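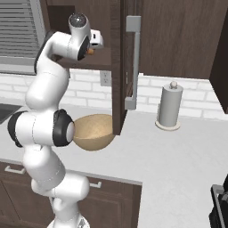
Fig. 1. Simulated kitchen, gripper at the open upper cabinet.

5.3 Recovery after fault 56 (contact with cabinet door)

By Sident Technical Documentation
Thursday, April 4, 2019
Reading time: 2 minutes

Fault 56 means that the Evatance controller has registered a contact which is not in the task plan. In the kitchen task it comes mostly when the arm leaves the upper cabinet and the elbow turns too early towards the open door. The arm stops and holds its position.

CAUTION: Do not press Resume at once. The planner continues from the old path and can push the door a second time.

1. Press Hold and wait until the status field shows HELD.
2. In the side view, check the distance between the hand and the shelf, and also between the elbow and any object on the counter.
3. Set the speed to 40 per cent.
4. Jog the hand straight back, out of the cabinet. Do not turn the wrist during this movement.
5. Change to the hand view and check both fingers.
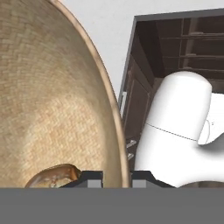 Fig. 2. Hand view. The finger pads face each other, the straw basket is at the left.

6. If a finger overlaps the basket in this view, check the depth value before you lower the hand. The overlap alone does not prove a contact.
7. Clear the fault and load the task again from its start.

Note: The log keeps the last 80 contacts. Save it before step 7 – loading the task deletes it.

If fault 56 comes back in the same place, the door angle in the scene file is probably wrong. Correct it as written in section 5.4, and repeat the test at the same speed.

© 2019 Sident | Contact support | Back to top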